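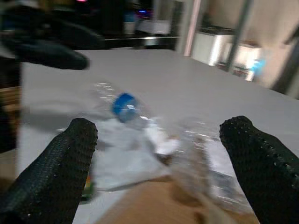 My sister says I should start with the part where we almost went broke, so fine, we'll get to that. She also says nobody reads these pages, and yet you're here, so hi!

Search our site
Enter keyword or zip
Go

About Us | Home Water Testing & Filters

I started Kondetti Water out of a spare bedroom 11 years ago, mostly out of irritation. We had just moved into an old house on Dubey Street and the water tasted like a garden hose. The previous owners had left a filter under the kitchen sink with no label on it and no manual, and when I called three different companies to ask what it was, all three tried to sell me a whole-house system over the phone. Not one of them asked what was in my water! I didn't know either, but it seemed like a pretty good first question.

So I sent off a sample. It came back with a lot of iron, a little manganese, and hardness high enough to explain why my coffee maker kept dying. Then my neighbor wanted hers done, and her brother, and a guy from the hardware store who had a well out toward Gresetti, and somewhere in there I started keeping a spreadsheet and my husband started asking when he could have the bedroom back. (He got it back in year three. It's full of his bikes now.)

What we do today is still mostly that. You tell us where your water comes from, city or well, and we mail you a kit. You fill the vials, please read the card first, and send it back the same day if you can. The lab takes it from there and then one of us calls you. A real call, with a person who has your results open and will stay on as long as you have questions. Some folks are done in five minutes. Others want to go line by line and talk about their grandmother's well, and I love those calls, even if they do wreck my schedule.

If your water is fine we'll say so. A good share of our customers never buy a filter from us and that's okay, they paid for the test and they got an answer. If you do need something, we carry a short list of under-sink and pitcher filters plus softeners, and we install in Remmont and the towns close by. Farther out than that we'll ship you the parts and walk you through it on the phone. Bring a flashlight and an old towel.

Okay, the almost-going-broke part. In our second year I ordered 4000 replacement cartridges because the price was so good. They were the wrong thread. They fit a housing that had been discontinued, and the supplier wouldn't take them back, and for months you could not walk through our garage without turning sideways. We sold them off a box at a time to people with old housings, and to this day if you've got one of those, call me, I still have a few and you can have them for the cost of postage.

We moved into the shop on Mill Road that October and we've been there ever since. There are 2 parking spots in front and more around back by the loading door. Walk-ins are welcome for kits and cartridges. For results, it's better to call ahead so we can pull your file. Once your sample is at the lab we aim to have basic results to you in 48 hours, and the metals panel takes longer, usually the following week.

One more thing, as people ask every summer: yes, we'll test pond water, and no, please don't bring the pond water in a jar you've had pickles in.

Page last updated 31 July 2017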